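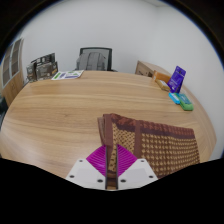
I'd been meaning to talk to Apolline Hoarau ever since I read the chapter on yeast. Yes, yeast. I've got shelves full of books on the First World War, most of them about generals or guns, and the one I kept reading bits of aloud to my family last winter was about a French army bakery behind the lines in a village called Gisarau. It's called *Bread for the Line*, it came out with Jellwood, a very small press, and I think it's wonderful.

We spoke for most of an afternoon in September. She'd warned me by email that she goes on a bit once she gets started, and I'd written back that so do I, so we were well matched.

I began with the obvious one. Why bread?

"I didn't choose it," she said. "I was after something else. I wanted to write about the roads, how the lorries and the horses shared them, who gave way to whom. And I kept finding the same complaint, from every sort of driver, about being stuck behind the bread wagons. So I thought, all right, who are these people holding up the war?"

They were bakers, mostly. Some had run their own shops before they were called up and some had never touched dough in their lives. At its biggest the Gisarau bakery had 100 men, sleeping in barns and working in shifts right through the night, with a row of ovens along the edge of an orchard.

I asked her what the ovens were like, as I'd pictured brick ones. She laughed at that.

"They began with brick, and they were slow, and then the rain came and one of them slumped. After that they got the ones on wheels. They were called Stukinettis, after the man who'd built them, and the bakers hated them to begin with. They burned the bottoms. There's a letter where a corporal says you could have soled your boots with the crust. But give it a month or so and they'd worked out where to put the coals, and then you don't hear a bad word about them."

Could you move them when they were hot?

"You weren't supposed to! But they did it once, when the shelling got too near. They hitched up the horses with bread still inside. The corporal writes that it was the best batch of the week, and I don't believe a word of it, but I put it in the book."

The corporal is Mathis Pichon, and if you read the book you'll get very fond of him. He kept two notebooks. One was official, with the flour in and the loaves out, and the other was for everything he wasn't meant to write down. They'd been parted for years. The official one had gone to the Sakalauskas collection with a job lot of army paperwork, and the private one had stayed in the family, in a sideboard, under the tablecloths.

"So I'd been working with the flour book for a long time," Apolline told me. "I knew his handwriting better than my own sister's. I knew he made his sevens in a funny way. And I had no idea what he was like. He could have been anybody. Then Maxence Huet wrote to me – he's Pichon's great-grandson – to ask if I wanted to see some recipes. He thought it was a recipe book. There is one recipe in it, for rabbit. The rest is him being rude about his officers."

I asked what it was like reading the two side by side.

"Oh, it was the best fortnight of my working life. You'd have the official page saying flour received, so many sacks, all in good order. Then the same night in the other one he's saying half the sacks were damp and the lieutenant told him to sign anyway. I went back over every delivery after that. I'd been taking his figures as gospel, and I'd written two whole chapters on them."

Did she have to throw the chapters out?

"One of them. The other I could mend."

I wanted to know how she'd gone about checking, and this is where we got properly into the weeds, so skip on if you like a story better than a method. The flour book has 2,843 entries. She copied every one of them out by hand first, in pencil, before she went anywhere near a computer, and she says she'd do it the same way again.

"You notice more when you're slow. If I'd typed it I'd have been looking at the numbers, and a lot of what's useful isn't the numbers. He presses harder when he's cross. There's a run of pages where the ink goes thin and I'd guess he's watering it down. And there are places where someone else has filled in for him, in a lovely round hand, and those are the days he was ill. You can't get that from a spreadsheet. Well, you can put it in a column, I did put it in a column in the end, but you've got to have seen it first."

She then laid the entries against the records of the railhead, to see what had left there and what had arrived in Gisarau. The gap between the two is the most interesting part of the whole book, to my mind. A good deal of flour went missing on a stretch of road you could walk in a morning.

"People do like that bit," she said. "I get asked about it at every talk. Who stole the flour? And I have to say, I think a lot of it was rain. A wet sack gets tipped in a ditch. Mice, too. Some was sold, certainly, and some went to the village, and I don't mind that at all. They'd had their own ovens taken over and a hundred strangers put in their barns."

We talked about the village for quite a while. I'd wondered whether she'd been able to find out much from that side, as armies write everything down and farms don't. It had been hard, she said. There was a schoolteacher's diary that she used a lot, and a bundle of claims for damage, put in after the bakery had packed up and gone.

"The claims are marvellous. Apple trees, fences, a door. Somebody claims for a goose, and then puts in again for the same goose under her brother's name. I loved those people. One man wanted paying for the smell! He said he'd smelled fresh bread every night for months and hadn't been allowed to buy any, and it had done him harm."

Was he paid?

"No. He got something for a gate."

Not everyone has been won over by the book, it must be said. Oluf Hedegaard gave it a rather sniffy review, saying that it makes too much of one bakery and that Gisarau may not have been like the others at all. I thought I ought to bring it up and I wasn't looking forward to it, but she didn't mind a bit.

"He's right that it's one bakery. I say so on the first page. I'd love somebody to do another one, in a different sector, and tell me I've got it all wrong. Where I think he's being unfair is when he says the private notebook can't be trusted because Pichon was a grumbler. Of course he was. But he grumbles about things you can check. He says there was no salt for a week, and I've got the letter from headquarters about the salt."

The yeast chapter, since I promised myself I'd ask. The bakery ran out in the second winter and had to go back to keeping a leaven, which the older bakers knew how to do and the younger ones didn't. It had to be kept warm. They slept with it, in tins, under their blankets, taking turns. I'd read that as a funny story, and Apolline had too for a long time, until her translator Dorottya Veres pointed something out.

"Dorottya was working on the Hungarian edition and she rang me up and said, have you noticed who gets the tin? And I hadn't. It was always given to whoever had just come back from hospital, or had bad news from home. It's there in the notebook, night after night, just the names. The man with the tin was let off the early shift, you see, so that it wouldn't get cold. They'd made up a way of giving someone a lie-in. I must have read those pages 80 times."

She's changed the passage for the paperback. I've only got the hardback, so I'll be buying it twice, and I told her so.

Towards the end I asked whether she'd ever tried baking the bread herself. She has, from the proportions in the flour book, cut down to fit a kitchen oven. It came out grey and very heavy, and it kept for days. Maxence came over to try it and took half a loaf home for his mother.

"She said it wanted salt," Apolline said. "I told her that was the week I'd copied."

She's at work on the roads again now, the book she set out to write in the first place, and has got as far as the horses. There's a farrier she's rather taken with. She wouldn't tell me his name.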